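Tea room inspection checklist - Wullo, ground floor
Inspected by: Effie Pringle, 5 November 2020 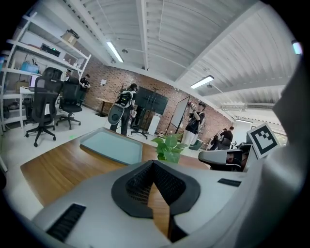

Table with tray.

1. Walkway to fire exit clear - Pass.
2. Extinguisher in date, pin and seal in place - Pass. Bracket has 2 screws missing, refit.
3. Water heater guard fixed - Fail. Guard lifts off by hand. Heater isolated and tagged, passed to Gregor Ritchie.
4. Fridge at 5 °C or below - Pass. Door seal worn at hinge side.
5. Socket 13 labelled and tested - Fail. No test label.

Items 3 and 5 to be rechecked before the heater goes back into use.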